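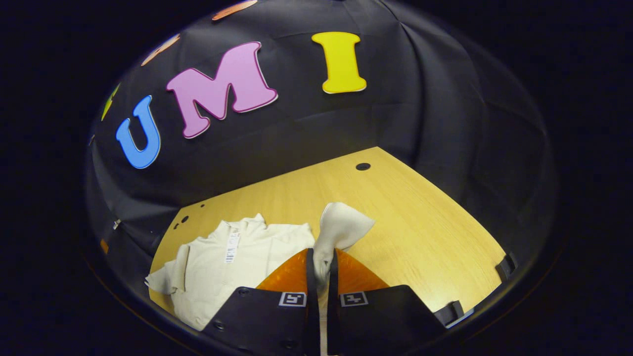

**Ticket:** Backdrop sagging and creased, letters leaning, top shifts on legs
**Opened:** 13 March 2019
**Status:** Closed (see last entry)
**Product:** Samach black drape, Prusten table top
**Supplier:** Hasudex

### Problem

The black drape behind the folding table won't stay put. It was hung flat and had dropped along the top by the next morning. When it drops, the bottom comes forward onto the table top, and the sleeves of whatever is being folded catch on it. The drape also has creases that were there when it came out of the bag and haven't fallen out by themselves.

Second problem, maybe the same one: the letters pinned to it lean. The M is the worst. We straighten it, and after a day it's tipped toward the U again.

Third problem: the table top moves when someone presses down to flatten a shirt. It only moves a little, but you can hear it.

### What we have

- Samach drape, the heavy one, 80 inches tall. It goes across the wall and around both sides of the table.
- Cut-out letters, pinned. "Fast" on the upper row, "UMI" bigger underneath.
- Assorted clips on the fabric and the table edge. They are not a matched set.
- Prusten top, light wood, with the round cable hole and the smaller holes it came with.
- Shirts and a few sweaters for folding.

### Log

**Entry 1.** Took the letters down and rehung the drape from the left corner. Pulled it tight before clipping. Looked fine. Put the letters back in the same pin holes.

**Entry 2.** Dropped again overnight. The low spot is over the lowercase letters, so the weight of the letters isn't the whole story — the UMI row is much bigger and the cloth under it was holding better than the cloth above.

**Entry 3.** Left the letters off overnight to check. The drape dropped anyway, by less. So the letters make it worse but don't cause it.

**Entry 4.** Looked at the top edge with a flashlight. The drape has a hem there, and the clips were biting on the fold of the hem where it's thickest. You can pull the cloth out from under them with one finger. Moved every clip down so it bites below the hem. This was better for the rest of the day.

**Entry 5.** Tried a steamer on the creases, working from the seam outward. The soft ones came out. The hard ones from the bag are lighter but still there. The label says not to iron and we didn't.

**Entry 6.** Went back to the table top. Crawled under and found two of the mounting screws loose. The screws turn but don't tighten. Stopped there so as not to strip the holes. The small holes on the upper side are unrelated as far as I can tell. They go with some add-on we never bought.

**Entry 7.** Sent all of the above to Hasudex, with the order number and the questions below.

1. Is the hem meant to take clips, or is it meant for a rod?
2. Will the bag creases come out with more steam?
3. Are there longer screws for this top?
4. Can the letters be glued? We'd like to keep pinning them if possible. They get moved.

While waiting, folding went on as usual. The crew was asked to work closer to the front edge so the sleeves have room to spread before they meet the drape. This helps with shirts. The longer garments still end up bunched against the back or over to one side and have to be pulled forward and started over, which is slow and leaves wrinkles in the thing you were trying to fold.
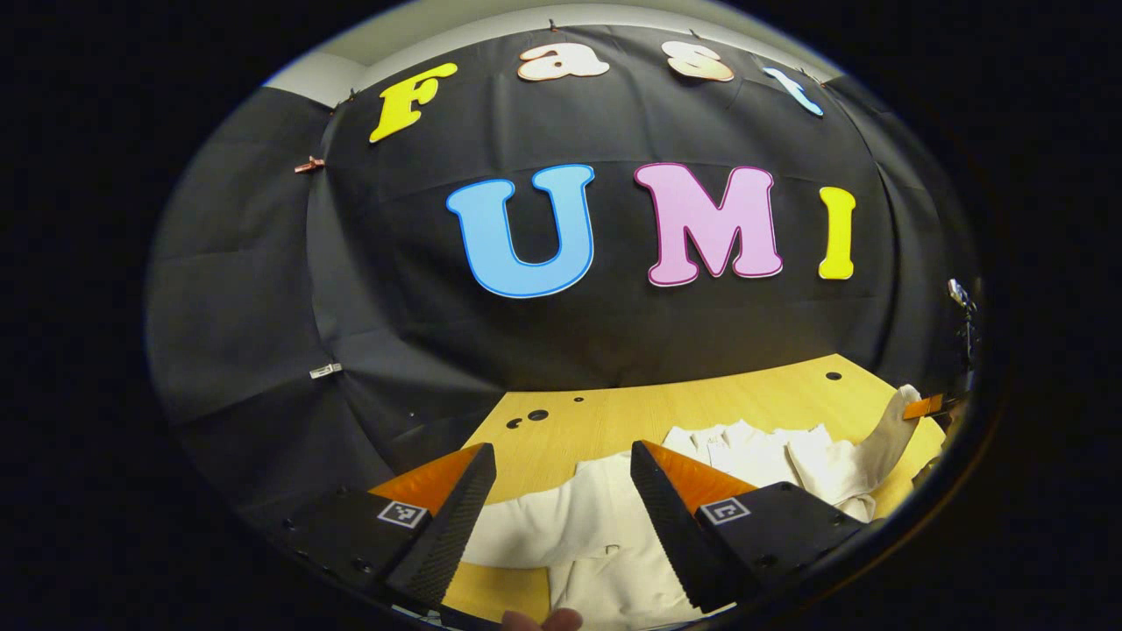 Hasudex replied that the hem on the Samach is a rod pocket and was never meant for clips. The cloth is heavy enough that clips alone will creep, whatever part of it they bite. They suggested a rod through the pocket, resting on a bracket at each end, and clips only at the sides to hold the curve. On the creases, they said to steam from the back with the cloth hanging at full weight, and then leave it alone overnight before touching it. On the letters, they said please don't glue, the glue shows through on black and voids the return. Two pins per letter, one high and one low, will stop a letter from turning. On the screws, they asked for a photo of the underside and the batch sticker.

**Entry 8.** Sent the photo and the sticker. The sticker is half torn. The part that can be read says 3000 and then a letter, P or R.

**Entry 9.** Re-pinned the letters with two pins each. Had been using one in the middle on most of them, which explains the M. The I needed its second pin right at the foot. The lowercase "t" sits where the drape turns toward the side, so it will always look angled if you stand at the front left. Left it.

**Entry 10.** Got a rod from Papadopoulos down the street. Their longest one was too short by a hand's width, so we bought two and joined them with the sleeve they sell for it. Brackets went into the wall studs. The rod pocket is sewn shut at one end, not mentioned in any of the paperwork. Opened the stitching with a seam ripper — it took five minutes.

**Entry 11.** Drape up on the rod. Steamed from the back as told. It still has seams and some lines, but it hangs down to the table and stops there. Bottom edge no longer rides forward. Clips kept at the sides.

**Entry 12.** Hasudex answered on the screws. The top was packed with the short set by mistake. The right set is size 32 in their list and they are sending it at no charge. Until it arrives, they say clamping the top to the frame underneath is fine but not to put clamps where people lean.

**Entry 13.** Clamped it. There is still a small creak when you press hard on the left.

**Entry 14.** Screws came in April, one short in the bag. Used the ones we had on the corners and kept an old one for the middle. Top doesn't move. Creak is gone.

**Entry 15.** Checked the drape against a strip of tape we'd put on the wall at the height of the top edge. No drop after a full week. Letters straight except the yellow F, which somebody likes tilted, and it keeps going back that way after it's been fixed.

### Settings to keep

- Rod through the pocket. No clips on the hem.
- Two pins per letter.
- Steam from the back only. No iron.
- Drape ends at the back of the table top. If it's lying on the wood, pull it back before you lay a shirt down.
- Check the clamps if you've moved the table.

### Still open

- One missing screw. Asked Hasudex again, no answer yet.
- The sewn end of the rod pocket is now open and fraying a little. Needs a few stitches.

Closing this one. Open a new ticket for the screw if it hasn't come by the next order.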